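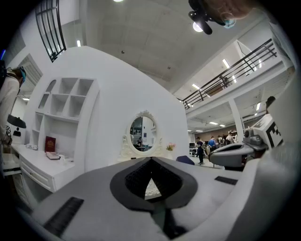

Inside the Nwankwo Building, Hiltthorpe

About Harine

Harine is an independent textile testing laboratory. We measure how woven, knitted and coated fabrics behave under washing, light, rubbing, stretching and repeated folding, and we report the results to mills, garment makers, hire laundries and public buyers. We do not make, sell or finish cloth.

The laboratory was set up by Jummai Ogundipe, a textile chemist, to test workwear for laundries in and near Hiltthorpe. Most of the early work was shrinkage and colour loss on cotton and polyester blends. Upholstery and curtain fabrics were added later, followed by coated fabrics such as awning cloth and bag linings.

What we test

Dimensional change. Specimens are marked, washed, dried and measured again after the number of cycles the client has asked for. Warp and weft are reported separately. Knitted fabrics are also checked for spirality, the twisting that moves a side seam towards the front of a garment.

Colour fastness. We test to washing, water, perspiration, light, and wet and dry rubbing. Change in shade and staining of the adjacent fabric are graded against grey scales by two assessors working separately. Where the grades differ by more than half a step, a third assessor grades the specimen and all three results are kept on record.

Strength and wear. This covers tensile strength, tear strength, seam slippage, abrasion and pilling. Seam slippage is the test most often left off an order for upholstery and the one we are most often asked to add afterwards. It needs a separate cut of fabric, so please decide before sending material.

Fibre content. Blends are separated by chemical means and reported as a percentage by dry mass. Samples with more than four fibre types are quoted individually.

Capacity

The laboratory completed 780 reports in the last full year. Of these, 464 were for woven fabrics. The remainder were knits, coated fabrics and finished garments. There are 44 methods on our current list, which is reviewed every January. Methods that have been withdrawn stay available for repeat work on existing contracts, and the report states clearly that the older version was used.

How samples are handled

Each sample is given a number on arrival and entered in Temari, our sample register. Temari records the cutting plan, the conditioning time, the operator and the instrument for every specimen. Clients can see the status of an order but not raw readings – these are released with the signed report.

Fabric is conditioned before physical testing. This adds a day to most orders and cannot be shortened. Remnants are kept for six months and then disposed of, unless return was requested on the order form.

We need a full-width piece, free from creases where possible, with the warp direction marked. Pieces cut close to the selvedge are accepted for fibre content only. Please do not staple the paperwork to the fabric.

Staff and responsibilities

Jummai Ogundipe is technical director and signs off new methods. Tamunoemi Wike is laboratory manager and is responsible for scheduling, calibration records and complaints. Reports are signed by the analyst who did the work and by a second analyst who has checked the calculations.

Independence

No client holds a share in the company. Fees are fixed before testing begins and do not depend on the outcome. If a fabric fails, we will explain the result and the method – we do not advise on finishes or recommend suppliers. Results apply to the sample received and should not be quoted for a whole production lot unless our staff drew the sample.

Location

Harine occupies the first floor of the Nwankwo Building in Hiltthorpe. Samples can be left at the ground floor reception on weekdays. Visits to the laboratory are by appointment with Tamunoemi Wike.

Page last updated 2024-07-25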